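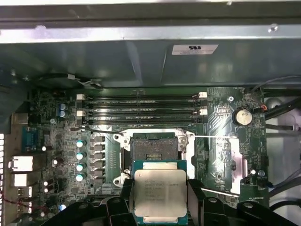
Xeon going in. Memory comes after.

Bench notes — the server rebuild

Quick one this issue, I've got a van to unload. The old rack machine that runs the tool library bookings is getting a new processor and more memory, and a few of you asked what that involves and whether you can do the same at home. Yes, mostly. Slowly.

Background for anyone who missed May: the booking system was crawling. Pages took forever, the label printer queue kept dying, and Yuk-lan Liao was writing loans on index cards again. We have 2,000 items in the catalog now and the box was set up for a lot fewer. Briltorari cleared out a storeroom and let us have parts for next to nothing. Thanks to Oldřich Charvát for driving over twice, the second time for the screws.

Things to know if you're doing a socketed Xeon:

Power cord out. Not just switched off, out. Then hold the power button in for a few seconds.

Open the levers all the way and lift the metal frame before the new chip comes anywhere near the board. The pins are in the socket on these, not on the chip, and they bend if you look at them wrong. Do not touch. Do not blow on them. Do not "just brush off" a bit of dust with your sleeve (you know who you are).

Hold the chip by its edges. Find the little triangle on the corner and match it to the one on the socket. Straight down, no sliding. It should sit flat under its own weight — if it rocks, lift it and look again.

Levers do take some force to close. More than you'd think is OK. Check the chip is flat, then push.

Memory latches open first, all of them, then the sticks. Line up the notch. Press both ends untill the latches click up on their own. Read the label for which slots to fill first, the order matters and it isn't always left to right.

Thermal paste: small blob in the middle. Seung-woo Cha likes a cross. We have had that argument allready and I'm not printing the letters.

We still need:

— heatsink screws, long ones, two spare would be nice
— a grounding strap that isn't held together with tape
— someone patient for the data move, it could take up to 8 hours and mostly means watching a bar

Bookings will be offline while we swap over. Paper slips at the desk, please write the item number AND your phone number. Kuo-hua Kao has the slips and the keys to the Trikum cabinet. Anything due back during the outage gets no late fee.

Parts to bench 8, not the front counter.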